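Chapter 8
Good Practice at the Workcell: Rules People Will Follow

Chapter goals

After working through this chapter, you should be able to
explain how a standard, a site rule and a habit differ;
write a work zone rule that a new operator can follow on day one;
plan a handling task for soft goods, including the point where the robot must stop;
keep a log that another person can use.

8.1 Why start with a towel?

Most books on robot practice open with a welding line or a press. Those are fine places to learn, and we'll visit both in Chapter 9. But we'd like you to begin with something you've done a thousand times with your own two hands: picking up a towel. It's a wonderful teaching task! A towel has no fixed shape, it never lands the same way twice, and it forces you to write down things that a steel bracket lets you skip. Where may the arm grip? How high may it lift before someone checks? What counts as a finished job?

When Kumudini Begum set up the soft goods course at Prosora, her students wrote their first rule sheets in an afternoon. Every sheet covered the emergency stop. Only a few said where the edge of the work zone was, and without an edge you can't say whether a hand is inside or outside. So she made the class start over with the surface itself. Choose it, mark it, name it in the rules, and then talk about the robot.

A colored mat does this job very well. It gives the operator a boundary that can be seen from a standing position, and it gives the rule writer a simple word to use. "Keep hands off the mat while the arm is enabled" is a rule a person can remember.

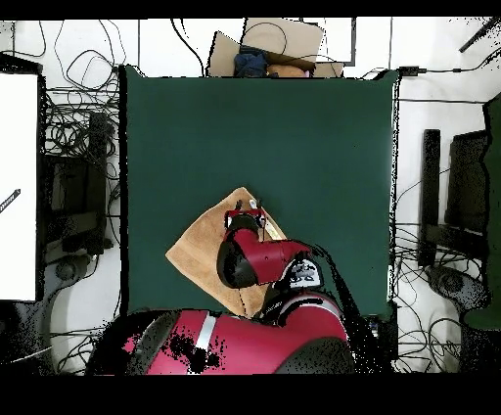

Figure 8.1 A towel handling task on a green mat, with the arm reaching over the cloth from its base.

Look again at the figure and think about what lies outside the mat as well as what lies on it. Cables deserve a line in any rule sheet. One thin cable lies across the mat itself and off its lower right edge, and there are many more on the floor to the left. A good sheet says which cables may cross the work surface, who checks them, and when. If your sheet only says "keep the area tidy," two careful people will read it two different ways.

8.2 Standards, site rules and habits

A standard is written for many sites at once. It tells you what must be achieved – for instance, that risks have been assessed and reduced – and usually leaves some of the how to you. A site rule is local. It names the bench, the mat, the stop button and the person in charge. A habit is what people do when they're busy and the binder is on the shelf.

Trouble starts when the three drift apart. Selvaraj Bhuiyan, who trained cell operators at Florkar, used to ask each new group to watch one shift in silence and write down only the habits. Then he handed out the site rules and let them compare. It's a great exercise, and you'll do your own version in Activity 8.2.

8.3 The lift and the hold point

A hold point is a place in a task where work stops until someone, or some check, says it may go on. In rigid part handling, hold points tend to sit between stations. With cloth you also want one early in the lift, while much of the piece is still supported. In Figure 8.2 the gripper has the towel by its upper corner and the rest is spread out over the felt, with one flap ending in a point on the surface. That's a sensible moment to name in a procedure, and you can describe it in words an operator can check by eye: top pinched, lower part on the table.

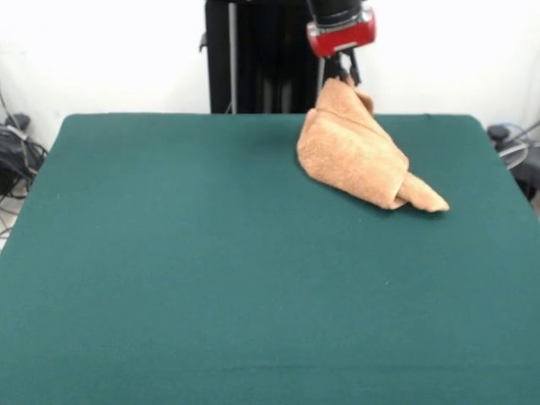 Figure 8.2 Cloth held at one corner, lower part resting on the felt.

Writing a hold point well takes practice, and first drafts are nearly always too vague. "Pause when the item is secure" sounds fine until you ask two people what secure means. Name the part of the item, name the surface, and name what the operator should see. For a towel like this one, the two black fingers should be closed on the cloth at the top, and the cloth should rise to them like a loose tent. Add who may release the hold, and how that release is recorded.

Activity 8.1

Work with a partner. Write a hold point for lifting a pillowcase, in no more than 76 words. Trade papers with another pair and try to carry out their instruction by hand, doing only what the words say. Mark every place where you had to guess, then return the paper and revise.

Key terms for this section: work zone, site rule, hold point, release.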